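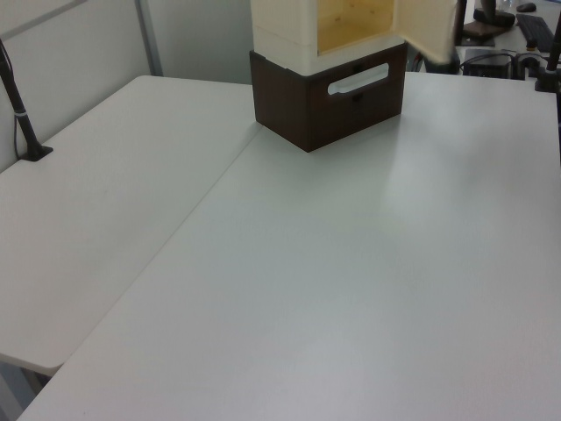 Pearl strands need restringing when you can see thread between the pearl and the knot. Before you cut anything, lay the necklace on a towel and note the order of the pearls, because most strands are graduated. Work on a large white table if you have one. Dark thread and gold findings show up well against it, but pearls do not, so put a gray bead board under the strand. Keep finished pieces in something small that closes, such as a little cabinet with a door set on top of a drawer box.

What you need

Silk thread, size 4 for most pearls
A twisted wire needle
French wire
A knotting tweezer
The old clasp, or a new one (we use the Udgate fishhook clasp)

Steps

1. Cut the strand between two knots near the clasp and slide the pearls off one at a time.
2. Wipe each pearl with a damp cloth. Do not soak them.
3. Stretch the silk overnight with a light weight.
4. Thread the first three pearls, then the French wire, then the clasp. Pass back through the third pearl and knot.
5. Knot after every pearl, pushing the knot tight with the tweezer.
6. Finish the other end the same way and trim to 10 mm before gluing.

Updated Jul 23, 2026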